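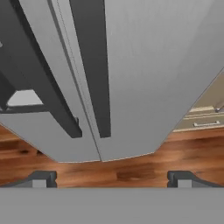

Slide 2: Where food goes to get lost

Start with the question to the room: who threw something out this week? Wait for hands. Don't rush this.

Tell the Kim Street story. When Hường Khổng and I ran the first kitchen diary in April, 12 households wrote down everything they tossed for a month. Most of them guessed bread would top the list. It was salad greens, then leftovers, then herbs.

Point to make: people buy for the week they plan to have. Then a meeting runs late and they order in.

Slide 3: Dates on labels

"Best by" is about quality. "Use by" is the one to watch. Ask if anyone has tossed yogurt on the date itself. Leave time for the argument, there is always one.

Eggs question will come up. Say we cover it in the handout.

Slide 4: Where to put things

Door shelves are the warmest spot. Keep condiments there and move the milk back. Raw meat on the bottom, in a dish. Greens in the drawer with a dry towel. Onions and potatoes in separate places, out of the light.

Skip the part on ethylene if we are behind.

Slide 5: The eat-first shelf

One shelf at eye level for anything open or close to its date. This was the change the Tirano Court families kept up longest. Hường has the quotes, hand over to her here.

Slide 6: What it cost

Only if asked: the diary forms, printing and gift cards came to $3,000. The Nandeck library lent us the room.

Last slide

Leave the sign-up address on the screen. There are 20 blank diaries on the back table. Anyone who takes one should write their name on the sheet next to them.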